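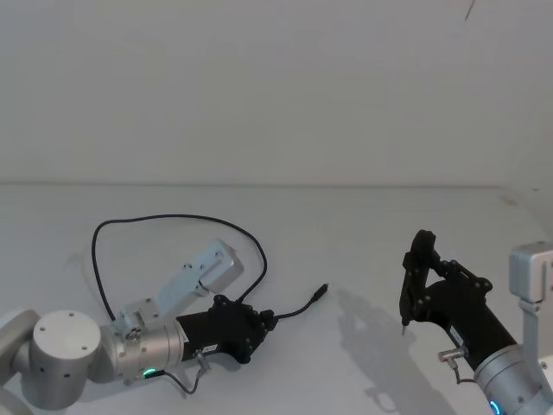

What color should a work table be if you want to find things on it?
White or a very pale gray, in a matte finish, with a wall behind it in much the same shade.

That question is the entire talk, so anyone who needs coffee may go now. (Pause. Someone will get up. Let them.)

Thank Halyna for the introduction. Correct her gently if she calls me a designer again. I buy tables for Gullorby. I have bought 17 of them and regretted 2.

WHY WHITE

Ask for hands: who has a wood-grain desk at home? Who has lost a black screw on it? Keep hands up. Same hands.

The sales case for dark surfaces is that they "hide dirt." They do. They also hide washers, pen caps, the little plug you had a second ago, and in one Gagnon break room, a whole slice of pumpernickel. Tell the pumpernickel story only if we're running early.

White hides nothing. You will see every smudge and hair. People complain about this for a month and then they start wiping the table, a thing I had been asking them to do by memo.

THE WALL

A table up against a wall gets you one seam to clean and one side fewer for things to fall off. Leave the wall alone. No calendar, no shelf, no laminated notice about the calendar. Shota Hirose will be in the front row and he put up the notice. Look at him.

Expect marks near the top where you can't work out how anyone reached. I have a theory involving ladders. Skip the theory.

Paint: plain white, smooth, and write the name of it on the lid in marker. We repainted the Dronuvar office with "the same white" and it looked like teeth next to paper.

CABLES (slow down, this is what they came for)

On a pale table a black cable is the loudest thing in the room. Good. You want it loud. The trouble starts when you buy white cables to match, and then you're patting the table like somebody looking for their glasses. 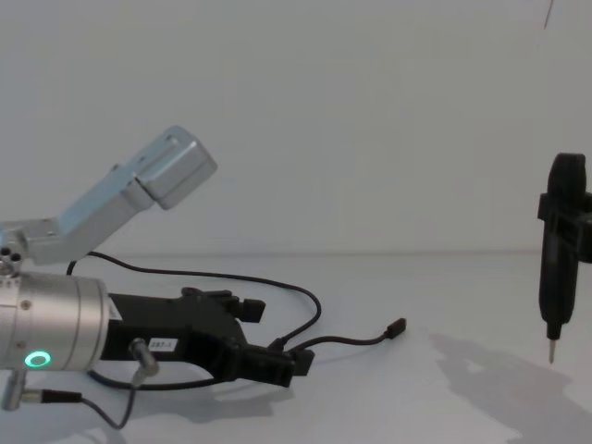

Slide 9. Black cable, white table, plug lying loose.

Ask the room where that loose plug goes. Wait a full 20 seconds. It will feel like a dental appointment. Take whatever they offer.

Then my rules, such as they are:

A plug lying on a tabletop gets a tag or gets coiled before you leave for the day.

If the cable loops across the work area, move the loop to the back and clip it to the table edge. Leave slack. Amrit Bélanger clipped his so tight that the table came with him.

Tag both ends. One end tagged is a riddle.

Mention cost: we spent $270 on clips and tags for the Prurkach floor. Bhupendra Sachdeva approved it and asked if the tags were gold. They're yellow.

QUESTIONS I WILL GET

Glare. Matte finish, and shift the lamp.

Coffee rings. Wipe them up.

"Couldn't we just use a tray?" From Barry Marsden, every time. Say yes, Barry, a tray is fine. Do not debate the tray.

Leave slide 9 up while they file out. Take the clicker back from Shota.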